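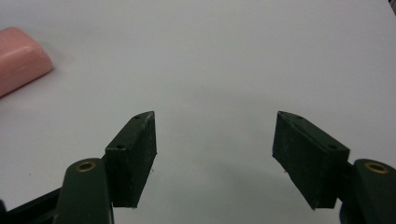

Notebook, licensing bench. Saturday, 9:40 in the morning, second coffee.

Migration of the classroom language software, continued. Old license server is the beige one under the window, new one is the VM called Admont. Goal for today was to move the Huvis seats across and go home by lunch. Writing this at the bench with the lunch part already in doubt.

Where we stand: Huvis is the listening and pronunciation package the language rooms use. We own 883 seats on paper. The old server believes in 879. The spreadsheet we inherited has a tab called FINAL and a tab called FINAL use this one, and they disagree with each other and with the server. I'm going with the purchase records, which at least somebody had to sign.

First attempt. Exported the license file from the old box, copied it to Admont, started the service. It started and then stopped, and left one line in the log: host mismatch. Fair enough, the file is tied to the old network card. Went to the vendor portal to rehost. The portal wanted the original product key, the one from the first order, and wouldn't take the renewal key. The original key is on a sticker. The sticker is on the inside of the lid of a box in the storage cage, and the last character could be a B, an 8, or a coffee stain.

It's a B. It took me 2 tries to find that out, and the portal locks you out for an hour after 4, so I'd like some credit for stopping to think.

10:55. Rehost file came through. Service on Admont is up and stays up. Test client in the small lab picked up a seat on the first launch and gave it back on exit. Did it again to be sure. Same result. Suspicious, but I'll take it.

11:20. Second client got "no seats available." With 883 of them sitting there. Spent too long reading the options file before noticing that whoever set this up had reserved every seat for a group called LANGROOMS, and that the second client is not in LANGROOMS, it's in LANG_ROOMS. With the underscore. Both groups exist. Both have machines in them. I have merged them into LANGROOMS and left a comment in the file with the date and some feelings, then took out the feelings.

Note for whoever does this next: the options file is only read when the service starts. The reread command says "reread OK" and does nothing to reservations. Restart the service. Do it when class isn't in session, or you'll get the phone call.

The four missing seats. Found them, sort of. Galteck, the reseller we used before McIver, sold us a small add-on pack and sent the key by email as a picture of a key. It was never typed in anywhere. It's valid! Portal accepted it without a murmur. So we've been paying maintenance on four seats that have never once been used, and I'd prefer not to work out what that comes to.

12:30. Went looking at who else might be selling keys, as the renewal quote from McIver is not small. Most of what comes up in a search is shops with a countdown timer and the word GENUINE in capitals. Prices far under list, instant delivery, a different spelling of the product name on each page. I'd be happy to save money, but a volume license bought from a page with a spinning wheel on it is going to be my problem in a year when it gets revoked. Staying with McIver. Will ask them for the education rate again, in writing, and mention that last year's quote had a line for "handling" on a file that was emailed.

1:15. Client side. The install script points at the old server by address, not by name, so all the clients need the new setting. Pushed it to the small lab first. Fine, apart from one machine that was turned off and one that is apparently a printer. Full push is queued for tonight.

The audio packs are a separate headache. 4,000 clips in the Spanish set alone, all unpacked fresh on each client the first time a student opens a lesson. Moved the cache to the shared drive and set it read-only. First lesson opens quickly now. Haven't tried it with a full room.

Left to do:
Check the push log on the next working day and chase whatever was asleep.
Type the sticker key into the password safe. Also the picture key.
Delete the FINAL tab. Rename the other one to something a person could find.
Leave the old server running but off the network for two weeks, then pull it.
Ask about the printer.

Stopped 2:05. Lunch was crackers.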